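Clorico – a photo set about washing up and the floor near it

README, last touched 10 Apr 2020

Hello, and thanks for downloading! Clorico is a small collection of pictures of an ordinary kitchen and the floor that goes with it. I started it in January when I wanted decent reference pictures of sinks for a drawing project (Alska, more on that in a bit) and found that nearly everything online was a showroom with a lemon in it. I wanted plates. I wanted the bit of floor you stand on while you wonder whose turn it is.

What you get

There are 642 pictures in the main folder and another 79 in the one called "extras", which is where I put anything blurry or too close to be much use on its own. I kept them because blurry pictures are handy for colour. File names are plain numbers and the order means nothing – I shuffled them by accident while moving them between laptops and never put them back.

The notes file has one line per picture, saying which part of the room it shows and what's in the sink, if anything. I wrote most of them over a couple of evenings, so the style wobbles. "Basin" and "bowl" mean the same thing throughout. "Rack" means the grey insert with the metal rods that sits in the narrower side of the sink.

Two from the set, one of the floor with its grey striped carpet tiles and one of the sink with a pink plate in the right-hand basin: 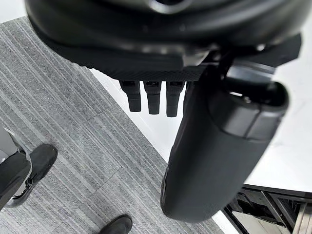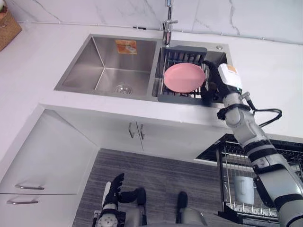 Things I'd like you to know before you use it

The whites are all over the place. I have a white worktop, white cupboard doors and a white wall with grey veining, and they're three different whites depending on the hour. I haven't corrected any of it. If you need them to match, Gun-woo Ma wrote a little script called Jang which evens things out nicely, and it's in the tools folder with its own instructions. It does make the steel look a bit blue, mind.

Steel is the hard part in general. If you're painting from these, squint first and put the big dark shapes in before you go anywhere near the highlights (I ruined a lot of paper learning that one!).

Erhan Yalçınkaya checked the notes file against the pictures and found 44 mistakes, nearly all of them me mixing up left and right. Left is always left as you stand facing the sink. Those are fixed in this version, but if you spot another, tell me the file number and I'll sort it out.

What's missing

Cutlery, mostly. There are only 15 pictures with a fork or spoon in them and I'm not proud of any. No saucepans to speak of either, and nothing from inside the cupboards – I did have a go, but it was too dark under there to make anything out.

Using it

Draw from it, print it, crop it, teach with it. A credit to Clorico is lovely if you've got room. Please don't sell the folder as it stands. The drawings that came out of it are in Alska, and Brikanance is the newer one about hallways, still half empty because I keep getting distracted by coat hooks. If you make something from the sink pictures, do send it over, even if it's a scribble.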